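Gears on the table at Mendonça Hall

10 Jun 2021

I've been meaning to get over to the Urnholm clock and mechanism club for ages, and last night I finally did! They're back in the small room at Mendonça Hall, and the new evening is all about gears. Just gears. I went in thinking I'd stay half an hour and was the last to put my coat on.

The idea came from Gopinath Sastry, who has been taking clocks apart since 1983 and has a tin of odd wheels that must weigh as much as a small dog. Everybody gets a base plate and some loose gears, and you work out what goes where before moving on to anything that ticks. Nayara Bezerra brought the tea and (more usefully for me) a magnifier, as my eyes aren't what they were in January.
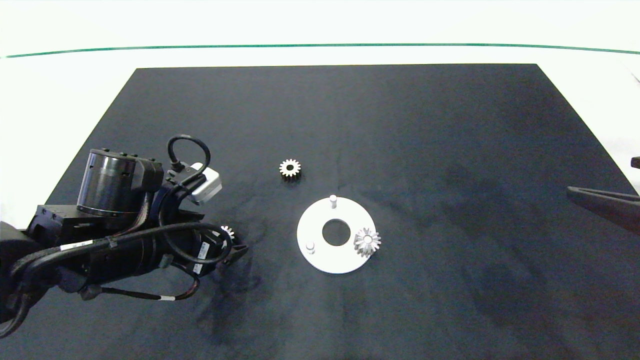

A white base plate with its two pegs, a silver gear resting on one side of it and a brass-coloured one on the mat.

I do love those dark mats. Drop a little gear on a bare white table and you'll spend the evening squinting for it, but brass on charcoal shows up a treat. Wichai Tanasarn reckons the mats want a good wipe after every session, and he's probably right, mine had a few smudges on it by the end. So did my sleeves.

We talked a lot about teeth. How they mesh, how much play to leave, why a gear that looks fine lying flat can still bind once it has a neighbour. Bahman Heydari had us turning everything by hand and listening, and I got quite smug about mine until he tried it himself and it stuck!

The club meets again in a fortnight, same room, and beginners are very welcome. Entry is 2 pounds, tea included, and under-16s come in free with an adult. If you have old wheels or plates going spare, Gopinath would love to see them. Ring the hall on extension 3829 to book a seat.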